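Seguridad alimentaria: nuevas pautas para utensilios de plástico en cocinas compartidas

El apartado de menaje del manual interno de Mulell se ha revisado en febrero y sustituye a la versión anterior en todos los centros. El cambio principal afecta al lavado. Los ciclos domésticos cortos dejan residuos de grasa en las piezas perforadas, por lo que el prelavado pasa a hacerse con agua a 40 °C y detergente neutro, seguido de un aclarado completo antes de cargar la máquina.

La temperatura del programa principal se fija en 66 °C para polipropileno. Las piezas de melamina siguen el mismo programa, pero se retiran del servicio en cuanto presentan grietas o pérdida de brillo en la zona de contacto. No se admiten reparaciones con adhesivo.

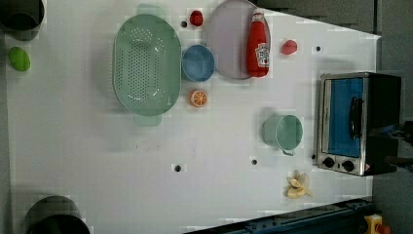

Escurridor ovalado de color verde pálido sobre superficie blanca. 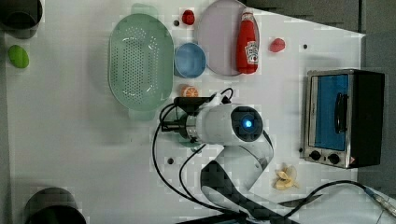
El secado se hace al aire, en posición inclinada y sin apilar. El paño queda excluido, incluso el de microfibra – los controles realizados en el centro de Greltberg dieron recuentos más altos en las piezas secadas a mano que en las dejadas en rejilla. El almacenamiento en armario cerrado solo se autoriza con la pieza seca por ambas caras.

Para la inspección periódica se establecen dos niveles. El primero es visual y corresponde al turno de tarde: deformaciones, manchas persistentes, rebabas en los bordes. El segundo se realiza cada tres meses con hisopo y lo coordina Ekene Briggs, a quien deben remitirse también las fichas de baja. El formulario antiguo deja de ser válido – las fichas recibidas en ese formato se devolverán sin tramitar.

Los centros que utilicen lavavajillas de cúpula deben comprobar la dosificación del abrillantador antes de aplicar el nuevo programa.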